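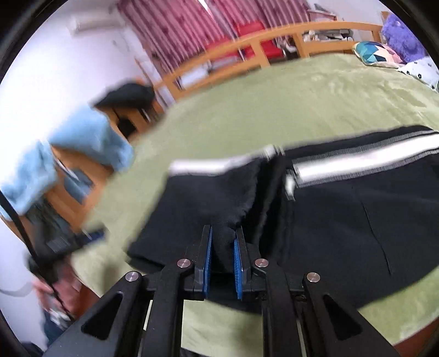 Progress Report to the Salehi Fund
Information Literacy in the First College Year
Reporting period: second year, first half
Submitted by Zohreh Arabzadeh, Project Lead

1. Status of the project

The project remains on schedule and within its approved budget. All sections of the first-year writing course at the Ollau campus now include the information literacy unit, and the Grinent campus joined at the start of the fall term, as set out in the revised work plan. The unit asks students to locate, compare and cite sources for a question of their own choosing, and to keep a written search log while they do so.

2. Enrollment and completion

A total of 616 students were enrolled in participating sections during the period. Completion of the search log was high in the early weeks and fell off before midterm examinations, a pattern also noted in our previous report. Instructors at Grinent have moved the log deadline forward in response. We will report on the effect of this change once final grades have been entered.

3. Student work

Keegan Thibodeau, Assessment Coordinator, drew a sample of about 200 search logs for scoring against the project rubric. Each log was read by two members of the teaching staff. Readers agreed closely on whether students had recorded their search terms and the places they searched. They agreed less often on the third criterion, which concerns the reasons a student gives for trusting a source. Several logs received full credit from one reader and very little from the other.

The wording of that criterion has been revised. "Shows awareness of reliability" now reads "States who produced the source and what that person or group is in a position to know." A second scoring session using the new wording is planned before the end of the term.

Readers also observed that many students stop at the first page of results and seldom return to change their terms. The class session on search terms has been lengthened, and the lecture on the history of reference works has been made an optional reading.

4. Shared online workspace

Students in paired sections at Ollau and Grinent use the Plustotex workspace to build joint source lists. Access problems at Grinent delayed the first assignment, and accounts were not fully working until late September. Instructors accepted paper lists in the meantime. The comment feature is used heavily by some groups and hardly at all by others, and we have asked instructors to model its use in class.

5. Budget

Spending on reader stipends was lower than planned, as the second scoring session had not taken place when the accounts were closed for the period. We request permission to carry the unspent amount forward under the same budget line. No other changes are requested.

6. Work planned for the next period

Complete the second scoring session and report reader agreement.
Interview instructors at both campuses.
Revise the instructor handbook and send a draft to the Fund for comment.

Questions about the assessment data may be directed to Mr. Thibodeau.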